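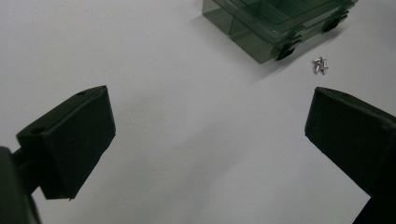
Pale, smooth and nearly cleared for action.

Home Recipes Cleaning Small Fixes About

Getting a White Work Surface Properly Clean

Friday, December 8, 2023 - by the Flostness desk
2 min read

I put off doing my white worktop for ages, and then I did the whole thing during one podcast! So this is how I go about it now.

Move all your stuff somewhere else first (mine goes on the bed). Brush off the crumbs and grit with a dry cloth. Next, mix a small squirt of dish soap into 400 ml of warm water, dip a soft cloth and wring it out hard - you want damp, no drips.

Wipe in long strokes from the back toward you. For tea rings I leave a baking soda paste on for up to 3 minutes, then rinse and dry with a clean towel. Skip the scouring pads, please - I dulled a patch back in March and I still see it every morning.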